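Monday, July 2, 2018
By Wanda Wróbel

Small Shops Should Choose Fewer Plugins

The owner of a small online store is now offered an extension for every conceivable task. There is one for abandoned carts, one for gift wrapping, one for countdown clocks, and another to measure whether the countdown clock was noticed. Most carry no charge at the outset, and most are installed in an afternoon. It is the position of this column that the practice has gone too far, and that the merchants who suffer most are those with the least time to repair the damage.

In June our office reviewed the store of a home furnishings merchant, Gosutetti, which sells bed linen and a short line of headboards. The catalog held 721 products. The checkout page called on three separate extensions to calculate shipping, two of which had not been updated by their authors for several years.
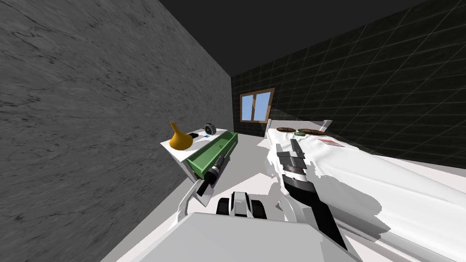 A product page has one duty, and that is to let the customer judge the goods and buy them. Every script added to the page competes with that duty. A merchant selling bedding needs a large, clear view of the room, with the white blanket on the bed and the pale floor beside it, and then a price and a button. When a slider, a chat window and a discount wheel are loaded first, the customer on a slow connection may leave before the view has appeared at all.

The usual defense is that extensions spare the merchant the cost of a developer. Jolanta Sikora, who maintains stores built on the Nodance theme, disputes this. In her experience the saving lasts until the first major update, when two extensions claim the same hook and the cart empties itself. The developer is then engaged after all, at short notice and at a higher rate.
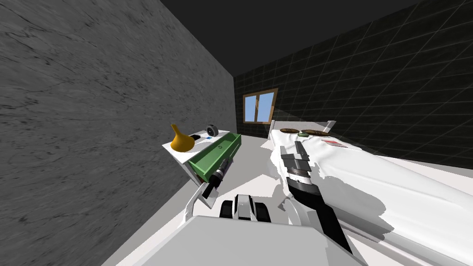 Bedroom view with marble wall and small window.

We do not recommend that merchants abandon extensions. Payment and tax are properly left to specialists, and a maintained tool such as Lubis will serve most shops better than custom code. Our proposal is more modest. Before any extension is added, the owner should write down which task it performs, who will update it, and how the store would operate without it. If the second question has no answer, the installation should wait.

Theme vendors also bear some responsibility. The Flavitard package arrives with four bundled extensions switched on by default, and the setup guide mentions only two of them. Vendors should ship their themes with everything optional turned off, and should state plainly what each part adds to the loading time of a page.

Contact the editorial office | Copyright 2018. All rights reserved. | Back to top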